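Stidport Library Puts Switched Power Strips on Its Study Tables

By Slavica Halilović

STIDPORT - Readers who bring a laptop to the town library will no longer need to look for the two wall sockets behind the newspaper shelf. Since the beginning of October, 11 study tables on the upper floor have a power strip of their own, and the library has changed its rules so that everybody can use them without asking at the desk.

The strips are white, with five outlets in one row and a small switch for each outlet. The outlets accept plugs with two pins and also plugs with three pins. This was an important point for the library, according to its manager, Tomomi Furukawa. Many visitors come from the language school on Kuo Street, and they arrive with chargers from their home countries.

"Before, we had a box of adapters at the desk," said Furukawa. "Every month some of them went home with somebody. We bought new ones, and then these also went home."

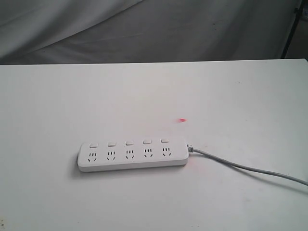

The work was paid for with 600 dollars from the town's small repairs budget. Of this sum, 368 dollars went to the strips and the rest to cable covers for the floor. Sakda Thepsuriya, the electrician who looks after the town buildings, chose the model and checked the wiring of the upper floor before anything was connected. He found one old wall socket near the stairs that had to be replaced, and this delayed the opening by nine days.

Thepsuriya said he wanted a separate switch for each outlet. A person who leaves can turn off only his own place, and the neighbor's computer stays on. He asks visitors not to connect a second strip to the first one, and not to bring heaters or kettles. "Phones, laptops, a lamp, this is fine," he said. "Last winter I found a kettle under the map table."

Not all readers are satisfied. Miklós Fodor, who has used the reading room for many years, thinks that the tables were better without cables. He told this newspaper that he needs the full width of the table for the large atlases, and that a strip in the middle takes the best part of it. The library answered him that the two long tables at the north windows will stay as they were.

Students see it differently. Ghislain McKinnon, who is preparing for a surveying exam, said that he used to go home at three in the afternoon when his battery was empty. Now he stays until closing time - and he has started to bring his lunch, which must be eaten downstairs.

The cord of each strip leaves the table on the right side. Visitors are asked to keep their bags away from it, and to tell the desk if a floor cover has moved.

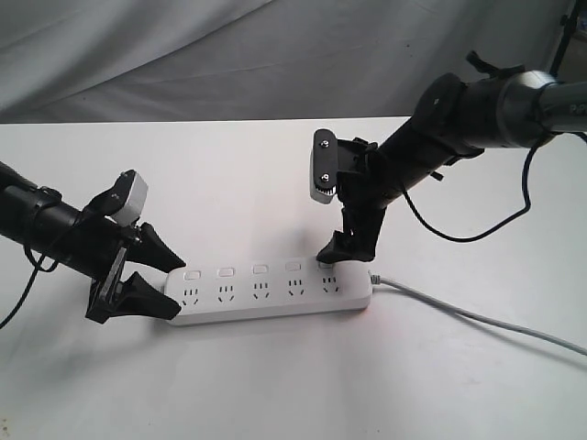
New rules for the study tables

Outlets may be used during all opening hours, free of charge. Each visitor may use two outlets at one time. Please turn off the switch before you take out your plug. Chargers left behind are kept at the desk until the end of the month. The branch library in Sivitz will receive its own strips later, when the painting of the reading room there is finished.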